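Leave the Merch Table Alone

Live music has plenty of ways to lose money, and bands at the bottom of the bill know most of them. The fee rarely covers the petrol. The streaming money arrives in amounts that make you wonder why they bothered with the transfer. What's left is the table near the door, where somebody who played for half an hour can sell you a record and a shirt and get home without owing anyone.

So I was sorry to hear in September that the Dullgate has started taking a cut of merchandise from support acts. Headliners have paid it there for years and most of them grumble and build it into the price. Extending it to the openers is a different matter, and I think it's a mistake. 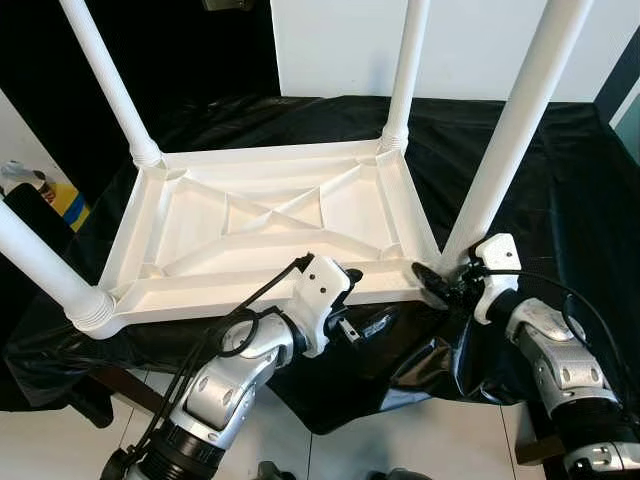

The argument for a cut has never been hard to follow. A venue pays for the room, the lights, the door staff and the insurance, and a band doing good trade in the foyer is doing it in a space someone else keeps open. In a big theatre, where the house supplies the counter, the sellers and the card machines, I can see the sense in a share. At the Dullgate the band brings all of it. The counter is usually a white plastic table, the sort with legs that fit into sockets at the corners, and the seller is usually the drummer. If the house contributes nothing to the selling beyond a patch of floor, it's hard to say what it is charging for.

I asked Prakash D'Souza, who has booked rooms of this size for a long time and likes the policy more than I do. His view is that bar takings are down because younger crowds drink less, and the money has to come from somewhere. He's right about the bar. I don't dispute that small rooms are in trouble, and I would be as upset as anyone to see the Dullgate close. But he also told me that the cut from openers on a typical night would barely pay for the ice.

That is my main objection. The sums are tiny for the venue and large for the act. Femke Kramer, who plays bass in Gruratov, let me see what the band made on their last run. They sold 265 items over the tour, nearly all shirts, and after printing, fuel and a replacement tyre the shirts were the only reason they came home ahead. Take a slice out of that and they'd have come home behind. They would probably still have gone, which says something about musicians, but there would be fewer tours like it after that. 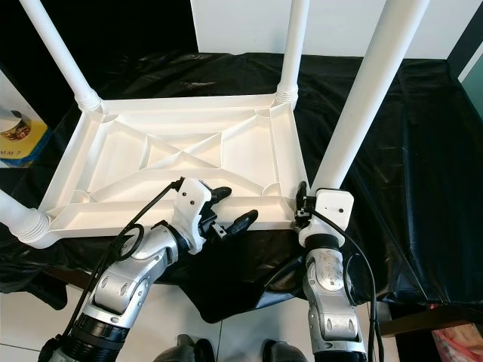
What a better deal looks like

Some places have already worked this out. The Fivia, which is smaller than the Dullgate and has a worse car park, takes nothing from anyone. Ningsih Rahman runs it, and she puts five dollars on the ticket for headline shows and tells people why. It's printed on the poster. She says she has had two complaints, both by email and both from the same man.

I prefer that to a cut for a few reasons, and the main one is that the audience can see it. When I buy a record from a band I assume the band gets the money, apart from whatever it cost to press. Most people do. If part of it is going to the building, the fan has paid the venue without knowing it, on top of the ticket and the booking fee and the drink. I don't mind paying the venue. I'd just like to be asked.

There is a middle way for rooms that can't manage without the income. Charge headliners who sell out, leave everyone else alone, and put the terms in the first email to the act. Deok-su Byun, who tours as Ogundipe and mostly drives himself, told me the percentage bothers him less than finding out about it at load-in, when the shirts are priced and the signs are written. By then he can either wear the loss or put his prices up with a marker in front of the people queuing.
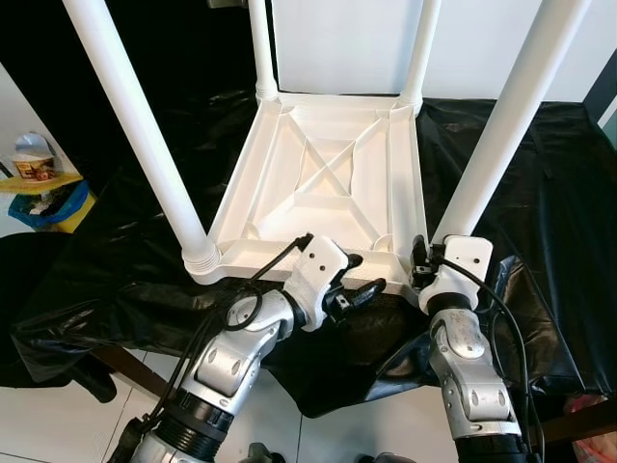 A fair contract would fix that, and it costs a venue nothing to send one. It would also help if the people who run festivals said where they stand. Anikó Antal, who programs a winter one and has never taken a share of merch, thinks most bookers privately dislike the practice and keep it going because the last person did. I suspect she's right. Plenty of habits in this business started that way — the pay-to-play night was one, and it took far too long to go out of favour.

The Dullgate is a good room with a good sound desk, and the people who work there care about new music. They have given a first show to half the local bands I like. I hope they drop the cut for openers before the summer bookings go out. In the meantime, if you're going along, get there early enough for the first act and bring cash for a shirt.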